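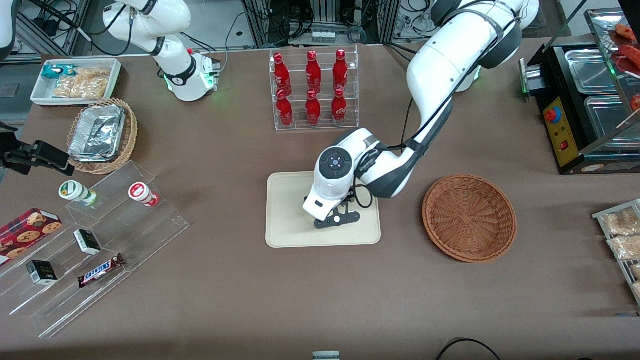

有一位读者在上一篇文章下面留言,说桌子中间的托盘如果一直空着,客人会以为主人忘了准备,所以应该先放一点东西进去,哪怕只是几块饼干。这个意见我想了两个晚上,因为它和我的习惯正好相反。我回复的时候只写了一句“谢谢,我考虑一下”,现在考虑完了,就写成一篇长一点的。

我的习惯是这样:米色的那个长方形托盘放在桌子中间,开始的时候什么都不放。零食在旁边的白色托盘里,饮料在后面的架子上,铝箔餐盒在篮子里。谁要吃什么,就从周围拿到中间来,在中间打开,在中间分。吃完了,把中间的托盘整个端走,擦一擦,再端回来。桌面是棕色的,碎屑落在上面不太看得见,可是手一摸就知道。有了中间的托盘,我摸桌子的次数少多了。

我知道很多人家里是反过来的:中间最丰富,周围是空的,给客人放杯子和胳膊。我在 Clondgate 住的时候也是这样。那时候的桌子很窄,中间摆一盘水果,盘子两边就只能放下一本书。大家伸手的时候袖子会碰到别人的杯子,一个晚上总要擦一次桌子。搬到 Festby 以后桌子大了,我还是照老办法摆,过了好几个月才发现不必这样。习惯真是一个很慢的东西。我学中文的时候老师说过“习惯成自然”,我当时把它写成了“习惯成自燃”,老师笑了很长时间,然后很认真地给我改过来了。

先说饮料架。架子是透明的亚克力做的,有两层,后面一层高,前面一层低,像很小的楼梯。每层三瓶,都是红色的瓶子,上面有白色的字。我喜欢它的地方是后面一排不会被前面一排完全挡住,坐着也能看见。以前我把瓶子直接放在桌上,站成一堆,要拿里面的那一瓶就得先把外面的挪开,而且瓶子的底下常常有水,桌上就留下一个一个圆圈。架子是在 Bellis 买的,那家店卖的多数是化妆品收纳和放首饰的小盒子,这一个在最下面的货架上,标签写的是“展示架”,没有说展示什么。店员问我是不是放指甲油用的,我说放饮料,她想了一下,帮我拿瓶子试了一试。所以我建议大家买这种东西的时候带一个自己的瓶子去。网上写的尺寸我看不太明白,有的写外面的宽,有的写里面的宽,差一点点瓶子就站不稳。

架子要放在桌子的后面,靠里。这一点我试过别的位置。放在左边,坐在右边的人要站起来;放在前面,它会挡住所有的东西,虽然是透明的,瓶子不是透明的。放在后面正中间,和空托盘对着,拿下来就可以直接放到托盘里。倒的时候洒了一点也在托盘里。我觉得这是整张桌子最好的一条路线:从架子到托盘,很短,中间没有别的东西。

不同的饮料要不要混在一起放,我的答案是不要。以前我喜欢每一种买一瓶,觉得客人会高兴,结果大家都客气,都说“你先选”,最后每一瓶都打开了,每一瓶都剩一半。剩一半的饮料在冰箱里没有人喝,过了几天就没有气了。现在我一次只放一种,要换就全部换。喝水的人到厨房去倒水,水壶不上桌。

然后是零食。左上角的白色托盘也是长方形的,一头放了一包蓝绿色和白色包装的,剩下的地方差不多都给了一个透明的袋子,里面是浅颜色的、皱皱的零食。大袋子总是一个麻烦,它没有形状,你把它立起来,它慢慢躺下;你把它放平,它又占很多地方。以前我把零食倒在碗里,看起来很整齐,可是倒出来的东西不能再倒回去(也许可以,但是我不愿意),第二天就软了。所以我现在连袋子一起放在托盘里。托盘有边,袋子不会滑到外面去。小包放在一头,像书架上的书挡,大袋子就靠着它。

也有人认为连袋子上桌不礼貌。我的一个邻居就是这么想的,她家里每一样零食都有自己的碗,碗下面还有垫子。我去她家的时候很喜欢看,但是我不敢吃,怕把碗的样子弄坏。客人在我家吃得比较多,我想和袋子有关系。袋子在那里,人就知道这是随便吃的东西。当然,如果是重要的晚饭,我也会用碗。我们要看场合。

关于打开袋子,我有一个规定:大袋子只在中间的托盘上打开。第一次有人来的时候我会说一下,以后他们自己就记住了。透明袋子常常很难撕,一用力就全部裂开,我见过一次,整个桌子都是。从那以后厨房的剪刀也跟着出来,用完放回去。剪刀我不喜欢留在桌上,特别是有孩子的时候。

篮子在零食托盘的下面一点,圆的,浅棕色,编的。里面是银色的铝箔餐盒,一个叠着一个,边都是皱的。这种餐盒的边好像没有办法不皱,我试过很小心地拿,还是皱。为什么要用篮子来放?因为叠起来的铝箔盒很轻,碰一下就倒,声音还很大,在看电影的时候特别不好。篮子的壁可以扶着它们。而且银色和铝箔的声音都有一点冷,放在篮子里就比较像家里的东西。

餐盒有两个用处。一个是分东西:谁想要一点热的,比如烤土豆或者炒面,我就用餐盒给他,不用洗盘子。另一个是给客人带走剩下的食物。这第二个用处是我在这里学到的。在我的老家,客人走的时候带走食物,主人会有一点不好意思,好像是说“我做得太多了”。在 Festby 正好相反,如果你不让人带一点走,人家会以为你小气。我第一次请客的时候不知道,什么都没有准备,只好用一个很好的玻璃盒子给人装,那个盒子到现在也没有回来。现在我用铝箔的,回不回来都没有关系。

我是在 Trustberg 买的餐盒,买大包的比较合算。一大包有 84 个,我当时觉得一辈子也用不完,可是一个冬天就用掉了很多。纸盖子是另外卖的,这一点要注意,我第一次没有看清楚,回家只有盒子没有盖子,用了一晚上的保鲜膜。店里的人很和气,说很多人都犯这个错误。那为什么不把字写大一点呢?我没有问,因为我那时候还不会很礼貌地用中文问这样的问题,用当地话也不会。

铝箔盒不能放进微波炉,这个大家都知道,可是客人带回家以后会不会记得,我不放心。我会在纸盖子上用铅笔写四个字“不可微波”。写错过一次,写成了“不可微薄”,拿到的人拍了照片发给我,问是不是嫌他带的礼物太少。

再说留空的地方。写到现在都是在说放什么,但是这张桌子我想得最多的是不放什么。花我不放,花太高,而且花粉会落到吃的东西上。蜡烛我也不放。纸巾我放过,后来拿走了,放在椅子旁边的小凳子上,因为纸巾盒在桌子上总是被推来推去,最后一定停在最不方便的地方。遥控器绝对不可以上桌,它会被油的手拿,拿了以后按钮就粘住了。

东西都靠边放,中间留出来,这样从哪一边伸手都可以。我以前画过一张图,用纸剪出托盘、篮子和架子的样子,在桌上移动,移了一个下午。我先生走过来看了一下,说这像小孩子的游戏。后来他自己也移了半个小时,他的意见是篮子应该在右边,因为他是用右手的。我们试了一个月他的办法。右边坐的人要吃东西的时候胳膊总是碰到篮子,铝箔就响。所以篮子又回到左边,和零食托盘在一起。他到现在还说右边也有右边的好处,我同意他可以这样说。

有一件小事也许对别人有用。编的篮子底下不平,会在桌面上留下很细的痕迹,对着光才看得见。可以剪一块圆的毛毡放在下面,不用粘,篮子的重量会压住它。毛毡要比篮子底小一点,不然边会露出来,沾上碎屑,很难清理。我第一块剪得太大了,第二块剪得太小了,第三块还可以。

白色托盘的清洁也说一下。白色的好看,可是辣椒油一类的东西会留下黄颜色。我用小苏打加一点水,涂上去,等 13 分钟再擦。为什么是 13 分钟?因为我的厨房计时器坏了,最上面的旋钮只能转到那里。我想 10 分钟也可以,不过我没有试过,不敢写。米色的托盘就没有这个问题,它的颜色本来就像已经喝过茶一样,而且四个角是圆的,布可以一下子擦过去,角里不会有碎屑。以后如果再买,我都会买圆角的。

准备这一桌需要多长时间,也有读者问过。东西都在家里的话,时间很短,因为托盘和架子我平时不收起来,只要把瓶子放上去,把袋子放进去。我会在下午 4 点以前摆好。太晚摆的话心里着急,心里着急就会摆错,有一次我把架子前后放反了,高的那层在前面,客人坐下来只看见前面的瓶子,以为饮料只有那么一点,都喝得很省。他们走了以后我才看见后面一排一瓶都没有动。

饮料要不要先冰一下,看季节。三月的时候我们这里还冷,室温就很好。夏天我从冰箱里拿出来得晚一点,并且在架子下面垫一条薄毛巾,水会从瓶子上流下来,亚克力上有水印就不漂亮了。擦亚克力不要用厨房纸,会有很小的划痕,我的架子在左边已经有了,是我自己擦的。用擦眼镜的布最好。

现在回到那位读者的意见。我考虑了两个晚上,也试了一次,在米色的托盘里先放了几块饼干。客人来了,第一个动作是把饼干吃掉,第二个动作是问我饼干的盘子可不可以拿开,因为他要放他的餐盒。所以我的结论是保持空的。但是我懂得读者的意思,一个空的托盘在桌子中间,对不认识我的人来说可能有一点奇怪。现在客人坐下的时候,我就自己先拿一瓶下来放在托盘里,打开。别人看见我这样做,就跟着做了,我不用解释。我的中文解释起来很慢,等我说完,零食都软了。

关于价钱,我不打算一样一样地写,各地不同。只说架子,它在 Bellis 不算便宜,比两个托盘加起来还贵,我先生看了收据以后没有说话,把收据折好放进了抽屉。篮子是旧的,以前放过洋葱,洗了以后晒了很多天才没有味道。如果你也想用放过洋葱的篮子,请一定晒,光洗不行。

这篇本来想写 700 个字就停,因为我每写一句都要查一查字典,结果写了这么多,查字典查到眼睛酸。“托盘”和“盘子”我分清楚了,“篮子”和“筐”还是不太明白,大小到哪里就变成筐?如果有人知道,请在下面告诉我。还有那种透明袋子,你们家里开了以后用什么夹住?我用的是晾衣服的夹子,力气太大,夹过的地方零食都碎了,想换一种软一点的。

下一篇我想写冰箱的门,那里有很多瓶子倒下来的问题。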